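Diltport – Hilfe zu Haus und Werkstatt
Holz & Oberflächen > Böden und Platten
1537 Aufrufe – 3 Antworten

Heller Boden im Kasten zerkratzt, weiße Stellen – wachsen, ölen oder Platte raus?

fugenfuchs
16.2.18

Hallo zusammen, muss schnell gehen, sorry.

Hab einen Kasten, vorne offen, drei Wände. Wände dunkle Paneele im Dielenlook, schwarzbraun mit rötlichen Streifen drin, in den Ecken Aluprofile. Boden hell, honigfarben, feine Maserung. Die Wände sind top, da is nix dran. Aber der Boden! Lauter kleine Kratzer, so helle Schrammen, teils richtige Macken. Und ständig Krümel drauf.

Bodenplatte kam damals als Rest von Pavlović, fast 900 mm breit, was genau das für Material ist weiß ich nicht mehr. Zettel weg. Dünne Nutzschicht würd ich schätzen. Könnte Laminat sein, könnte auch lackiert sein. Woran erkenn ich das?

Probiert bisher:
– feucht wischen, bringt nix, die hellen Stellen sehen kurz dunkler aus und sind nach dem Trocknen wieder da
– Bridimel Möbelpolitur, die in der Sprühflasche. Schmiert nur. Musste ich dreimal nachwischen bis der Film weg war
– Walnusstrick. Hat meine Schwiegermutter empfohlen, hat auf der Platte gar nichts gemacht

Was ich wissen will:
Lohnt Wachs bei so vielen kleinen Kratzern oder sieht das hinterher fleckig aus? Und wenn Platte raus – die steckt an den Seiten unter so einer Metalkante. Muss ich dafür die Profile aufschrauben oder geht das anders?

Und noch was nebenbei: auf dem Boden liegt meistens ein Tuch, Regenbogenstreifen, quietschbunt. Kann das abfärben? Oder der Stoff die Kratzer machen? Würd das gern weiter benutzen.

Danke schonmal!

moosbank
Erst testen was es ist. Ecke suchen wo es keiner sieht, ein Tropfen Wasser drauf, zehn Minuten warten. Zieht ein = geölt oder roh. Perlt = Lack oder Laminat. Dann mit dem Fingernagel drüber, Laminat fühlt sich hart und kalt an und die Maserung wiederholt sich. Guck mal ob du irgendwo zweimal dieselbe Maserung findest, gleicher Ast, gleicher Bogen. Dann weißt dus.

Wenn Laminat: NICHT schleifen. Auch nicht "nur ganz leicht". Die Dekorschicht ist Papier, einmal durch und du hast einen Fleck, den kriegst du nie wieder weg. Hab ich bei unserem Flur geschafft, liegt jetzt ein Läufer drüber.

Öl bringt auf Laminat auch nix, bleibt oben drauf stehen und klebt. Dann hast du die Krümel erst recht.

Was geht: Hartwachs zum Schmelzen. Ich hab das Set von Durnell, Farbton 602, ist so ein warmes Eiche hell. Mit Honig davon bisschen mischen. Ablauf bei mir:

Stelle sauber machen und entfetten, trocknen lassen.
Lose Splitter an der Macke mit dem Spachtel weg, ganz flach.
Wachs mit dem Schmelzer aufnehmen, reintropfen, lieber zu viel.
Abkühlen lassen. Wirklich abkühlen!! Ich bin da immer zu ungedulig.
Mit dem gerillten Hobel drüber, bis plan.
Mit Filz nachreiben.

Aber: das ist für Macken. Für hundert feine Kratzer wird man wahnsinnig. Die tiefen füllen, die feinen lassen. Aus normaler Entfernung sieht man die eh kaum, kommt halt aufs Licht an. Bei Licht von der Seite siehst du jeden.

Wegen Metallkante: kommt drauf an ob die Platte in der Nut steckt oder die Kante nur draufsitzt. Ohne das zu sehen kann man da nichts sagen.

tante_klapprig
ich würd einfach ne folie drüber kleben. gibts in holzoptik von der rolle. fertig
hab ich in der speisekammer auch, hält seit jahren. an den rändern bisschen hochgegangen aber stört mich nicht

und das tuch einfach mal mit essig waschen dann färbt nix

fugenfuchs
So. Wassertropfen gemacht, perlt. Also Lack oder Laminat, Maserungswiederholung hab ich noch keine gefunden, Platte ist dafür glaub ich zu klein. Folie nein danke, die wirft doch Blasen wenn man drauf arbeitet.

Durnell-Set bestellt, 34 Euro mit Versand, naja. Den alten Farbton hab ich leider nicht zum Vergleichen.

Gesaugt hab ich auch, Fugendüse, die Rillen im Profil sind die Pest. Da sammelt sich alles und beim nächsten Wischen hat mans wieder auf der Fläche. Tuch schüttel ich ab jetzt draußen aus.

Die Krümel liegen vor allem rechts unterhalb vom Tuch, braun und weiß gemischt:
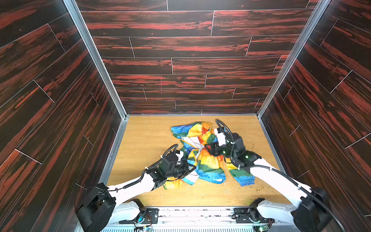
Farben vom Tuch, wegen Abfärben:
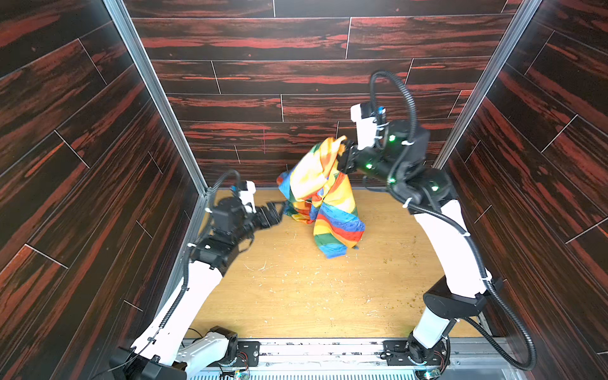 Und die Kratzer, schlimmste Ecke Mitte bis rechts, links die Aluschiene am Rand:
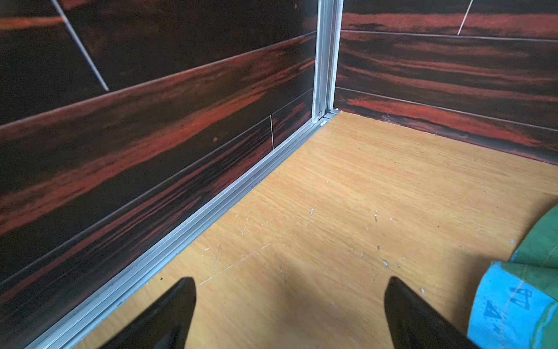 moosbank
Ok, mit dem Aluprofil kann man schon mehr anfangen. Bevor du irgendwas schraubst: Spachtel dünn unter die Kante schieben und schauen, ob du Luft hast. Steckt die Platte in der Nut, kriegst du sie meistens nach vorne raus, wenn da vorne nix sitzt. Sitzt die Kante nur drauf, dann lösen, anheben, Platte rausheben. Profile an den Ecken würd ich zulassen solange es geht. Die Wände stehen sonst womöglich nicht mehr im Winkel und das wieder hinzukriegen dauert länger als der ganze Boden.

Zu den Kratzern: weiße feine Streifen können auch Abrieb sein, der oben drauf liegt, also gar kein Schaden. Schmutzradierer, ganz wenig Druck, nebelfeucht, vorher an einer Ecke testen weil der matt machen kann. Was danach noch weiß ist, ist Kratzer. Bei den kurzen tieferen Macken mit Wachs ran. Und fang mit einem einzigen an, einen Tag stehen lassen, bei Tageslicht angucken, dann erst weiter. Mein erster war viel zu gelb.

Tuch: Baumwolle oder so macht dir keine Kratzer. Was kratzt, ist der Dreck drunter, ein Sandkorn reicht. Also vorher abwischen, trocken, Mikrofaser, nicht über die Platte schieben. Abfärben – leg ein feuchtes weißes Stück Stoff auf das Rot und eins auf das Blau, Daumen drauf, eine Minute. Bleibt weiß, kannst du es benutzen. Essig fixiert moderne Farben übrigens nicht, das hält sich ewig. Zweimal separat waschen bringt mehr, da geht der Überschuss raus.

Wenn doch neue Platte: bei Pavlović fragen ob die Reste noch haben, und Dicke messen bevor du hinfährst, mit dem Messschieber, nicht mit dem Zollstock. Halber Millimeter zu dick und sie geht nicht in die Nut. Ich hab im Mai wieder einen Schwung Leisten zu sägen, bis dahin liegt mein Hobel vom Set eh rum, falls deiner nix taugt meld dich per PN.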